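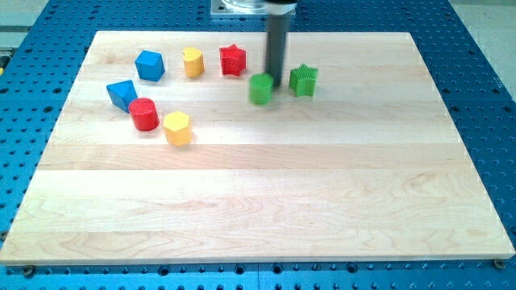
Skatcombe Play Workshop
Shape Blocks and Play Board – Safety Checklist

Set: Vostetti shape blocks, printed, mixed colors
Surface: maple butcher-block board on the Antwi table
Checked by: Waqas Arain
Blocks printed by: Uthai Ongart
Month: February
Next full check: May

Mark each line OK, FIX or PULL. FIX means the item stays in the workshop until the comment has been dealt with. PULL means it goes in the reject tub and does not come back as a toy. Write comments even when the answer is OK, they are so useful the next time around!

SECTION A. BLOCKS, GENERAL

A1. Each block fails to fit inside the small-parts cylinder, whichever way it is turned.
OK. Tried every block on every side. The heart is the one I always try hardest with, and it stays well clear of the rim. The cube is 52 mm on a side and the rest were drawn up around it, which was a very good decision of Uthai's.

A2. No loose threads of plastic, blobs or whiskers.
FIX, then OK. Found one whisker inside a notch of the star. It came off with a fingernail. Please look down into the notches with the flashlight and don't trust the overhead lights for this.

A3. Layers are bonded. Squeeze, twist, then try to get a thumbnail between the lines.
OK. You can feel the fine lines as you run a thumb up the sides and I love that, the kids do too. Texture is fine. What we are looking for is a line that opens up when you press next to it, and I found none.

A4. Edges and corners feel blunt to the back of the hand.
OK on the heart. OK on the cube, though the top corners are crisp. See B1.

A5. Nothing rattles when shaken by the ear.
OK. If you do hear something, it is usually a bit of infill that broke free, and a block with broken infill is a PULL even when the outside looks perfect.

A6. Color stays put. Rub with a damp white cloth, 11 strokes, and look at the cloth.
OK. The red was the one I was curious about. Cloth came back clean.

A7. No smell of solvent, glue or burnt plastic.
OK.

SECTION B. BLOCKS, SHAPE BY SHAPE

B1. Blue cube. All corners checked separately.
OK with comment. The corners pass, but they are the sharpest thing in the set and a cube gets thrown more than anything else. Uthai, could the next print have a slightly bigger round on the corners? Waqas.
Reply: Yes, easy change, I will do it with the next spool of blue. U.O.

B2. Yellow heart. Check the point at the bottom of the heart and the dip between the lobes.
OK. The point is nicely rounded over and the dip is shallow enough to wipe out with a cloth. This is my favorite piece in the whole set, I will admit that here where it's on record. It stands up by itself so well, and the smallest hands can get around it.

B3. Red star. Check all points for cracks at the base, and bend each one gently.
OK. Points are where I expect trouble on any star, and I leaned on these quite a bit. No creak, no whitening of the plastic. Please keep doing the bend test every time, even when there's a line of people waiting.

B4. Other shapes in the set. Same tests as above, edges first.
OK. No comments except that one of them had a sticky patch (fruit, I think). Washed and dried.

B5. Each shape passes freely through its own hole in the sorter lid and can't be wedged in any other.
FIX. The star goes through its hole but needs to be lined up more exactly than a three-year-old is willing to do. The block is fine, so the fix is to the lid. Open the hole up a hair with 80 grit and then smooth it. Do not sand the star.
Done the same afternoon. It drops through with a lovely clunk now.

SECTION C. MAPLE BOARD

C1. Glue lines closed along the full length of the strips.
OK. Ran a business card along each join and it caught on nothing. This board has been such a good buy. It's heavy, it stays flat, and there is some gorgeous swirling grain in it that I get distracted by every time I do this check.

C2. No splinters. Wipe with an old nylon stocking, with the grain and then across it.
OK on the face. One snag on the underside when the board was off for cleaning. Sanded, wiped again, no snag.

C3. Edges and corners eased.
OK. If you can leave a mark on your palm by pressing down on the edge, it needs sanding.

C4. Board sits flat and does not rock when pushed at each corner.
OK. Pushed at the front corners and at the back ones. Solid.

C5. Finish dry and safe for mouths.
OK. Oiled with Orketti board oil and left until a paper towel came away dry. Anyone oiling the board, please write it on this sheet with the time you finished. Last entry: 4:15, two thin coats. Thin coats really do work better than one thick one!

C6. No dents or gouges deep enough to hold food or dirt.
OK. There are dark streaks in the lower half, and those are in the wood. I mention it so that the next person doesn't scrub at them the way I did.

SECTION D. TABLE

D1. Bolts at the board's front corners snug, finger check and then wrench.
OK with comment. The bolts don't match, one has a dark head and the other is brass-colored. They both do the job, so this is only about neatness. If a matching pair shows up I will swap them.

D2. Bolt heads free of burrs.
OK. Went over both with the nylon stocking. Burrs on bolt heads are easy to miss and they are exactly at sleeve height.

D3. Table holes clear. Nothing pushed down them.
FIX, then OK. Crayon stub in one hole near the front edge. A chopstick gets it out. Holes in a table are irresistible and I fully understand the urge.

D4. Finger test at the table holes. No sharp rims.
OK. Checked the exposed rows along the margins of the board, where fingers can reach.

D5. Blue surface free of flaking or chips.
OK.

D6. Table doesn't tip or walk when leaned on by an adult.
OK. Leaned on it with everything I have.

SECTION E. CLEANING AND STORAGE

E1. Blocks washed in warm soapy water, rinsed, dried on a rack.
OK. Use the soft toothbrush along the ribbed sides. No dishwasher, the heat can warp printed plastic and then the shapes stop fitting the lid.

E2. Board wiped with a damp cloth only. No soaking.
OK.

E3. Blocks fully dry before they go in the bin.
OK. Left them overnight.

E4. Bin lid closes without pressing on the blocks.
OK. Star goes in flat.

GENERAL COMMENTS

Very happy with this set. I was a bit doubtful about printed blocks when Uthai first brought the idea in, and by now I would put these up against any store set for a solid feel in the hand. The colors are cheerful, the pieces stand up nicely on the maple, and even grown-ups who come in to ask a question end up rearranging them.

I'd like to bring a finer paper, 2000 grit, for the inside of the lid holes. Probably more than we need, but I have a sheet at home and want to try it – wet, with a drop of soap.

Uthai asked if an orange star could be added. Yes please, as long as it goes through sections A and B3 before anyone plays with it.

Result: PASS, with the cube change noted at B1.

Open items: rounder corners on next blue cube (Uthai). Matching bolts, if found (Waqas). New flashlight batteries (whoever reads this first, thank you!)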